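2/8/20

Spent most of today on the right arm at the Trotura bench. It stopped twice yesterday with a wrist fault, always when the arm was reaching out over the table, so I started with the cable and left the software alone. The clip behind the wrist had worked loose and the cable was pulling on its plug. New clip, plug reseated, a bit more slack left in the loop. Then I took the fingers off, cleaned the rails, put a smear of grease on and set them back parallel with a feeler gauge.

After that I homed both arms and taught the approach to the foil tray again. Foil is a nuisance. Come in a touch low and the rim folds over, and then every point after it is wrong. I slowed the last 30 mm right down and brought the closing force down a step as well.

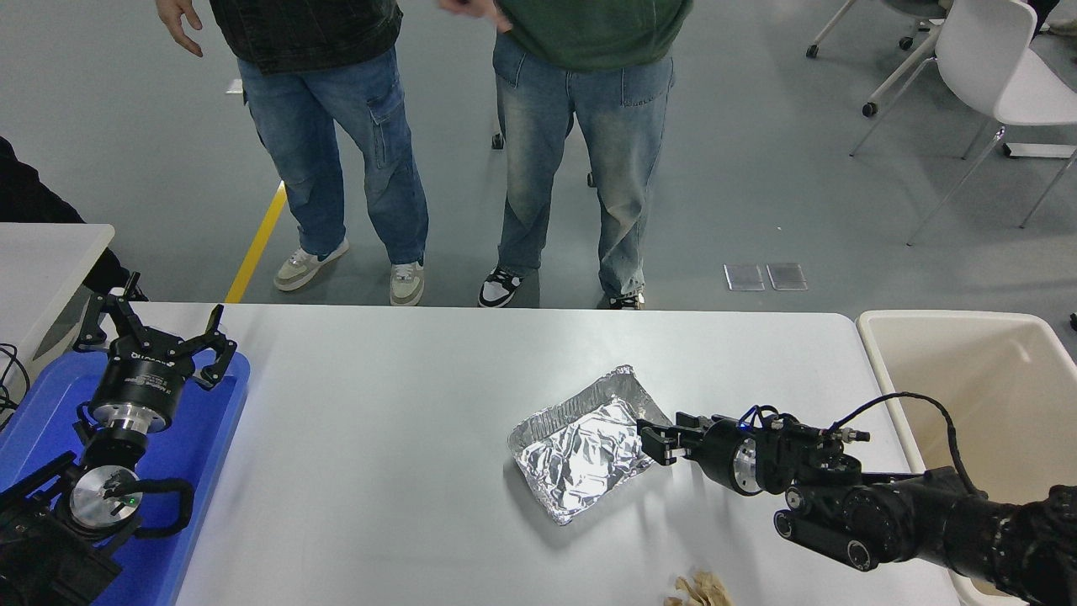
Jhun Agbayani thought I had slowed it too much, and said that if we lose a second on every pick we will never get through 500 in a shift. He would sooner keep the speed and put a stop on the table so the tray can't slide. Fair point. I said I would try it his way once the wrist has done 300 cycles with no fault, and he went off to look for some angle strip.

Left gripper still needs doing. Its fingers open fully but the last bit of the close is rough, the same as the right one was before I cleaned it. I have put it in the book for tomorrow. Counter stood at 2722 when I shut down.

Asked Nandini to order more clips - we are down to the last two - and another tube of the grease. Must remember to save the new points to the other drive before anyone restarts the controller.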